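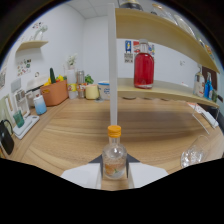 Lingyun Kang wanted to know whether the new Dierckx laptops would still take a standard drive, and the company has now answered: they will. Dierckx announced the Alley line on Wednesday, a pair of notebooks meant for students and small offices, and said both models can be opened with an ordinary screwdriver.

Kang raised the question in September on the Skerkside user forum, after an early spec sheet listed the storage as "fixed." Dierckx says the sheet was wrong. The hard drive and both memory slots sit under one panel on the bottom of the case, and swapping either part does not void the warranty.

The smaller Alley has a 13.3-inch screen, a dual-core processor, 2GB of memory and a 320GB drive. The larger one moves up to 15.6 inches, 4GB and 500GB, and adds a DVD burner. Both have 3 USB ports, HDMI, a card reader and wireless networking. Windows 7 Home Premium comes installed. There is no Blu-ray option on either model, and no USB 3.0.

Graphics are handled by the chipset on the smaller machine. The larger can be ordered with a separate graphics card from Nitel – a first for Dierckx, which has used integrated graphics in all its notebooks until now. The card has 512MB of its own memory and switches off when the laptop is running on battery, unless the owner changes the setting.

Dierckx rates the standard battery at five hours for the smaller model and four for the larger. An extended battery adds two hours and sticks out at the back.

Miłosz Duda, product manager for the line, said the first production run is limited to 1000 units and will be sold through the company's own site. Stores will get stock later in the fall. He would not say which chains had signed up.

Prices start at $549 for the smaller Alley and $729 for the larger. The Nitel card costs $90 more. Buyers who order in the first 20 days get the extended battery at half price, and schools buying 20 or more machines can ask for a separate quote. The warranty is one year, parts and labor, with a second year available for $59.

Orders open 6 October 2010. Dierckx expects to ship within two weeks – the Nitel version may take a little longer.

Related items
Nitel posts new notebook graphics drivers
Skerkside forum moves to new servers
Dierckx drops price on older 14-inch notebooks
Five budget laptops under $600 compared

Contact us | Copyright 2010 | Back to top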